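Carroll Lab > Talks > Multis > Speaker notes

Projects People Talks Data Contact

Speaker notes, slides 6 to 10. Wing-yan Chung presenting, Kuo-hua Ko taking questions on hardware.

Slide 6. State the problem first. Grasp success from a cluttered bin is usually reported per attempt. That number hides how the difficulty shifts as objects come out. We report per attempt and per cleared bin, and the two disagree.

Slide 7. Setup. One arm, one two-compartment bin, mixed toys and small parts. Objects go in by hand, no fixed layout. The policy gets 20 attempts per bin, then the trial ends whatever is left. Total: 341 attempts. Say this slowly, people write it down.

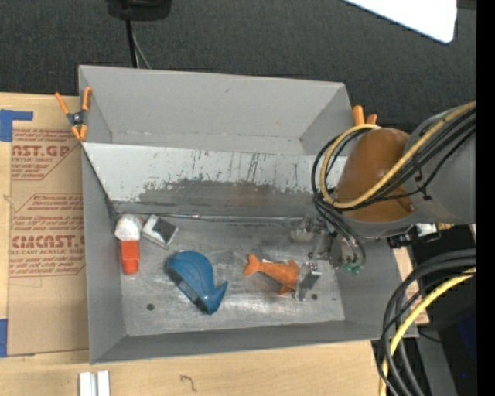
Slide 8. Main result. Failures cluster against the walls and in the corners. Of the failed attempts, 42 percent had the target touching a wall — the Juter baseline was worse here, but by less than we expected. Objects in open floor space are close to solved. Do not say "solved" out loud.

Slide 9. The retry rule. After a miss, the policy masks a patch at the last contact point for the next 10 seconds. Without the mask it repeats the same grasp. Skip the derivation unless Brodcombe people ask — it is in the appendix.

Slide 10. Limits. One bin geometry, one gripper. Shape was not controlled, so no claims about curved against flat objects. Leave this up during questions.

Contact the Multis group | Copyright Carroll Lab | Back to top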